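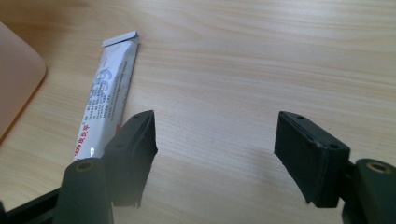

Table top, pale wood grain

About Calvo Evening School

Calvo is a small adult school in Jirkelstead. We teach bookkeeping, written English and basic maths to people who work during the day. Classes start at 6.30 pm and are kept to 12 learners. Most courses last 16 weeks, with a short break halfway through.

We began in one room over a shop in Urkance and moved when the lease ended. The present building has three classrooms, a small library and a kitchen - tea is free, but please wash your cup.
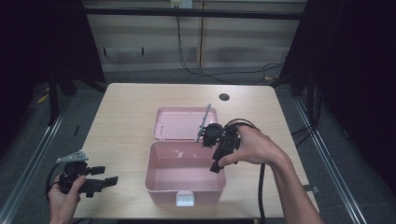 Jirkelstead, May

Enrolment for the autumn courses is open. You do not need any earlier qualifications. New learners have a short talk with a tutor first, so that we can suggest the right level. Fees can be paid in full or monthly.

Around 36 learners a year travel in from Jutunlow, and the last bus back leaves after classes finish. The office is open from 3 pm on teaching days.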